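Gap between two wall panels behind a white table – fill it, cover it or leave it?

Posted in Walls and Ceilings

Ynyr Jarman
Joined in April, 8 posts

I rent a small workroom at the back of a shop and use it for sorting and bagging dried herbs. The walls are gray panels, and they meet in a dark line right behind my work table. I'd like to know the best way to deal with that line. The seam and the table are in the two pictures.

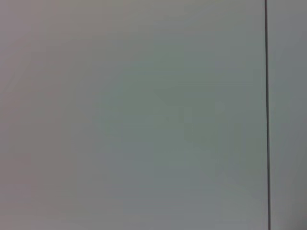
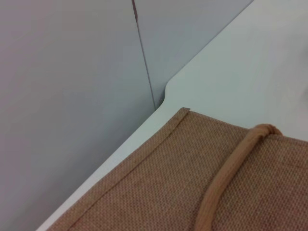

What I want to stop is herb dust getting into the joint. I wipe the wall down every evening with a damp cloth and the cloth always comes away with green bits when I run it along the seam. I also lose things down the back of the table. The tabletop has a curved notch in its rear edge, and twist ties go straight through it to the floor.

The landlord is fine with small repairs as long as the panels can still come off. He says there is a water pipe behind one of them but he doesn't remember which. I don't know what the panels are made of. They were up before I moved in and there is no paperwork. A magnet doesn't stick, and when I knock on them they sound hollow.

I have half a tube of Kestura white caulk left over from a bathroom job. Can I use that, or will it look bad against gray? Also, is there a simple way to close the notch without taking the table away from the wall? It is screwed down at the legs and I'd rather not move it.

Bleddyn Powell
Helper, 1597 posts

Don't use the white caulk. On a gray wall it will show, and on a wall you wipe every day the edges will pick up dirt and show even more. The bigger problem is that your landlord wants the panels removable. Caulk bonds to both sides, and whoever takes a panel off later has to cut it out and scrape two edges clean.

Before anything else, look closely at the top of the seam in your second picture. There is a short brownish-red mark on the joint there. It could be rust from a fixing behind the panel, or it could be something that splashed and stayed. I can't tell from a photo. Wipe it with a little dish soap on a white cloth and see what comes off. If it returns after a week or two, tell the landlord before you cover it, given what he said about a pipe.

If it stays clean, measure the gap at the top, the middle and just above the table. Gaps like this are often wider at one end. Then you have two choices:

Foam cord. Buy gray backer rod a little thicker than the gap and press it in with a plastic putty knife. No glue. It pulls out again when the panel has to come off. It does collect some dust on its face, but you can wipe that.

Cover strip. A flat gray plastic strip stuck down on one panel only, so it laps over the joint and the other panel is still free. This is easier to keep clean. Rowlands sells one in 2 meter lengths and you can cut it with strong scissors. Clean the panel with rubbing alcohol first and let it dry, or the tape will lift at the ends.

I would go with the strip in a room with herb dust.

For the notch, check first that it isn't there for a cable. If it's free, trace the curve onto cardboard by holding a sheet against the edge from above, cut the shape out, and try it until it fits. Then use the cardboard to mark a piece of dense foam and push that in. It should hold by itself.

Prestari

I had the same trouble in a sewing room, only it was pins. I put clear packing tape over the gap. Looks fine from the door. You have to change it now and then, when it goes cloudy.

Ynyr Jarman

Thanks both. I tried the soap and the cloth came away slightly brown but the mark is still there, so I have asked the landlord to come and look before I cover anything. The gap is wider at the bottom, as you said. There is no cable in the notch, so I've cut the cardboard – third try fits. I will order the strip once the landlord has been.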